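Search this site
Enter keyword
Reading time: 2 min

Visit report: Statholm volleyball hall, open training day

The hall opened to visitors on Saturday at 10 a.m. Lovisa Westerberg, who runs the middle blocker program, met the group at the side entrance and went straight to the court. The squad lists 18 players. Two were out, both with ankle complaints, and Ebbe Sundqvist moved from opposite to middle for the drills.

The first block was serve and receive. Jump-float servers worked from the left third of the end line, aiming at the seam between positions five and six. Passing was graded on a three-point scale and entered by hand after each rally. Modupe Ojo had the steadiest platform of the group, mainly on short serves. Her footwork on deep balls was later than the coaches wanted, and the drill was stopped twice to reset her starting position. 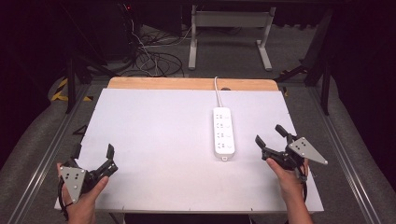 Page last changed: July

Blocking came next. Westerberg teaches a three-step close with the outside foot planted before the jump, and the hands pressing over the tape early. Kwaku Adjei closed well to the right pin -- less well to the left, where he drifted into the net on several attempts. Sundqvist read the setter correctly on quick sets but jumped too soon on the slide.

The session ended with a scrimmage to 25. The first side won 25-17, with 7 of its points coming on blocks. The trailing side lost most of its ground in one rotation, with its setter in the front row and only two attackers available. Lucian Lazăr, on loan from Jelasness, hit from the back row to cover the gap and was set too tight to the net.

Visitors could ask questions for half an hour afterward. Most were about tryouts. Westerberg said places for the fall squad will be posted at the front desk, and that middles should bring their own ankle braces.

4 shares | 2 comments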